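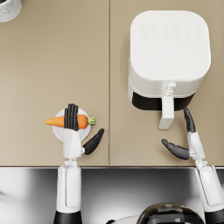 第三节　录入词条与划定方言分界线

开始画线之前,请先把 Plallodow 的语料库导入完毕,并确认左侧状态栏不再闪烁。语料没到齐就画线,画出来的只会是您自己的成见,软件对此照单全收。初次使用者最好从一个日常词练手,比如“胡萝卜”,就是橙色、一头尖、另一头还留着一小截绿梗的那种。这个词在各地叫法不一,有人叫红萝卜,有人叫丁香萝卜,也有人坚持只叫萝卜,并且认为别人都叫错了。

3.1　新建词条

1. 打开“词条”菜单,选“新建”,在“概念”一栏填入普通话释义。释义请写得像给外人看的。上一版里有人填了“就那个”,至今没人查得出是哪个。

2. 在“说法”一栏逐条录入各调查点的形式,用国际音标。声调标在音节末尾,用五度数字,不要用箭头,也不要用表情符号。

3. 给每条说法指定调查点编号。编号取自 Moussa 点表,不可手写地名。同名的村子比您以为的多。

4. 填写发音人出生年份。字段接受 1931 年及以后的数值,更早的材料请转入“历史层”录入,参见第五节。

5. 点“保存”。如弹出“是否覆盖”,请先读完再点。

注意:一个调查点最多可录 4 种并行说法。发音人若给出更多,请按使用频率取舍,其余写进备注。发音人夫妻二人说法不同而当场争执的,两种都录,不必裁决。

3.2　绘制同言线

1. 切换到“地图”视图,载入底图。默认底图是 Senesholm,河流与山脊较全,行政边界较旧。

2. 在右侧勾选要比较的词条。一次只勾一个。一次勾选十个词条所得的图,Encarnación Bravo 在审稿意见里称为“一碗面”,该意见已收入附录。

3. 选“同言线”工具,沿两种说法的交界逐点单击,双击收尾。线条不得穿过已标定的调查点;若非穿不可,说明该点应当标为“混用”。

4. 在属性栏写明依据:词汇、语音或语法。三者分图层保存,以后叠加时才看得出同言线束。

5. 如需自动画线,点“推定”。程序会根据邻近调查点插值,距离上限默认 500 米,山区可放宽到 2000 米。超过上限的空白处留白即可,不要为了好看把它填满。

注意:自动推定不认识河。两岸没有桥、几百年不通婚的村子,在它看来只是挨得很近。推定之后务必打开“水系”图层核对一遍。

警告:“平滑”按钮没有撤销。按下之后,所有曲折的线都会变得十分优雅,同时与材料不再有什么关系。按之前请另存副本。

3.3　借词与底层词的标记

词条来源不明时,在“来源”一栏选“待考”。请勿选“底层”,除非您手头有至少一条音变上的证据。旧版把“底层”排在下拉菜单的第一位,结果大批来历不明的词一夜之间成了古语遗存,本版已把它挪到最后。

借词须注明借出语言和大致年代。年代拿不准的,可填区间。区间两端填成同一年的,系统会视为您很有把握,并在导出时照此印出。

3.4　导出与校对

1. 选“文件”下的“导出图集”,格式选 Nostovari 兼容版。

2. 在“署名”栏填写全体调查人。先后次序由各位自行商定,软件不提供此项功能。

3. 打开导出件,抽查图例与词条是否对应。最常见的毛病是图例倒置,即南北说法互换。Ming-te Poon 写的校对清单附在安装目录里,照着逐项打钩就行。

4. 若导出件中的音标变成方框,请装上随附字体,重启后再导出。重启的是程序,电脑不用动。

注意:八月以前建立的项目文件须先用“升级”命令转换。转换后旧版程序打不开,仍在用旧版的同事会来找您。

本节最后修订:2026年9月12日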